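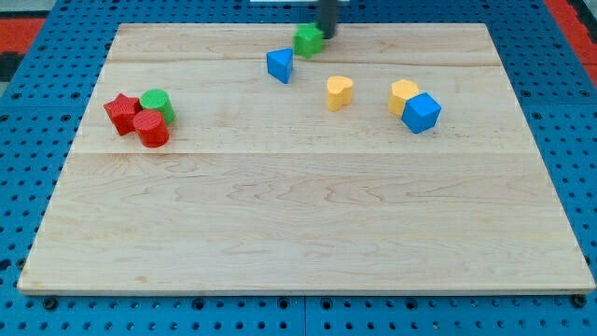 Fig. 1. Block set on the wooden board, gripper at the green cube.

Lab 5: Sorting by color and shape
Instructor: Piret Vītola

Work in pairs. Your arm should already be calibrated from Lab 4. If it isn't, do that first and sign the sheet by the door.

The set has two blocks in each of four colors: red, green, blue and yellow. Shapes differ within a color, so your detector needs to report both. In Fig. 1 the two yellow pieces are a heart and a hexagon, and the blue ones are a triangular prism and a cube.

Blocks that touch are the hard case. A plain color threshold will merge the red star and the red cylinder into one blob. Split them by outline before you compute a grasp point.

Settings
Approach height: 62 mm above the board
Camera warm-up: 200 frames, then start logging
Practice images: 1,557, in the Kļaviņa folder on the course drive

Hand in
Your code, the log from one full run, and a paragraph on which block failed most often and what you changed. Reports are due before the April break. Groups going to the Domthorpe meet can submit the same code there.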